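Hosix Lab Teaches Robots to Handle Thin Parts With a Hand-Held Gripper

PLITISINE, October – Researchers at the Hosix lab have found a faster way to teach robots one of the fiddliest jobs around: handling thin, narrow parts without dropping them. And no robot is needed for the teaching!

People do the task themselves with a hand-held gripper, and its camera records every move. The team trained its model, called Nalley, on 666 of these short demonstrations, collected in 29 homes and workshops.
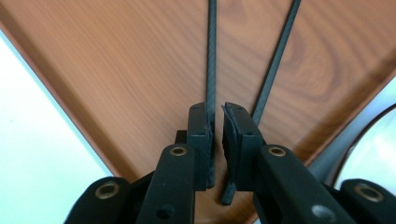

The hand-held gripper with two thin, dark rods at a wood-grain tabletop. Photo: Hosix

In 300 test runs on a robot arm, Nalley dropped 40 percent fewer parts than the lab's earlier model.

"We were cheering in the hallway," said Nawal El Sherbiny, who led the study. "It coped with kitchen tables it had never seen, and that's the part I'm still excited about."

Co-author Aqeel Magsi is now working on bendy parts such as cable and cord. The team plans to share its recordings with other labs this winter.

Press contact: Iara Jara, Hosix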